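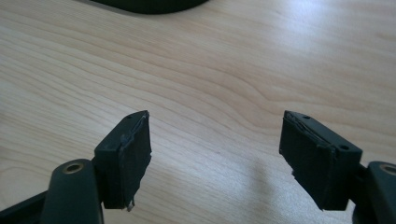 What does a student robotics club do with a full Saturday and 61 kids? At Wergate they teach gripping, which means picking things up, putting them down and writing down every miss.

FOR IMMEDIATE RELEASE
Saturday, November 2, 2024

Wergate Student Robotics Club opens Grip Challenge to all area schools

WERGATE – The Wergate Student Robotics Club today opened sign-ups for its Grip Challenge, a one-day contest for middle and high school teams. Finals in January, main gym. Free to enter. Teams of two to four.

The challenge grew out of the club's fall project, Puda. Students work with hand-held grippers, two fingers, black pads on the inside faces, and record short tasks at a desk. Stack a cup. Move a spoon. Close a lid. The recordings are then used to train a small arm the club calls Nishad.

So far the club has logged 2367 recordings. Of those 1868 passed the students' own check and went into the training set. The rest were tossed or are being redone, mostly for bad starts and dropped items.

Pads are a big part of the work this term. They take the wear, and students are comparing rubber, foam and plain tape to see wich holds up longest. Results will be shared with every team that enters.

How it works: each team gets the same kit, the same table and 17 tasks. Three tries per task. Judges score on clean grabs and clean releases, speed only breaks ties. Teams may change the finger pads but not the arms. No motors in the junior division.

Restari, a local parts shop, is supplying the kits and spare screws. Kits go home with the teams after the finals.

"We wanted something a sixth grader could walk up to and try," the club said in a statement. "You squeeze, you lift, you find out pretty fast what's hard about it."

New teams do not need coding experiance. Practice sessions run after school in the Wergate shop room until the winter break – drop in, closed-toe shoes please. Team forms are at the front office. One form per team, signed by a parent or guardian.

Press are welcome at practices and at the finals. Please check in at the front office first.

Contact: Wergate Student Robotics Club, care of the front office

###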